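Wed 23 November

Back on the plum vinegar dye bath today. Graziella wanted the second batch of wool going before lunch and I wanted coffee, so we compromised and did both badly (the coffee was worse). Same recipe as the August run: onion skins simmered and strained, alum mordant the night before, then a good glug of the vinegar right at the end. I used the 2,000 ml pot again even though it's really too small for two skeins, and sure enough the yarn bunched up on one side and came out streaky. I kind of love it! Hui-mei doesn't. She says it looks like a sick lion.

Notes for whoever does the next one: rinse water has to be the same warmth as the bath or the wool starts to felt. I lost the end of a skein that way and it's now a coaster. Also the Dolel alum is much finer than the old stuff, so weigh it, don't scoop it. My scoop came out 9 grams over and the fiber feels sticky. Might wash out, might not.

Vasiliki tried her iron dip on a strip of the leftover cotton and got a lovely mossy green-brown, way deeper than anything on my card. She only left it in for two minutes. I want to try that on the Harawira fleece, but just a handful, because iron makes wool brittle and that fleece wasn't cheap.

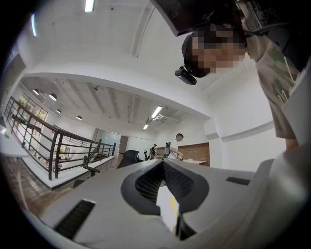
Bench, Wednesday. Bit of white with the yellow stripe down in the notch.

Still to do: label the jars (please, all of us), order more onion skins from Tien-fu's cousin at the market, and hang the streaky skeins away from the window so I get a fair look at fading. Bath is saved in the lidded bucket under the sink. Don't pour it out, Graziella, there's at least one more pale yellow in there.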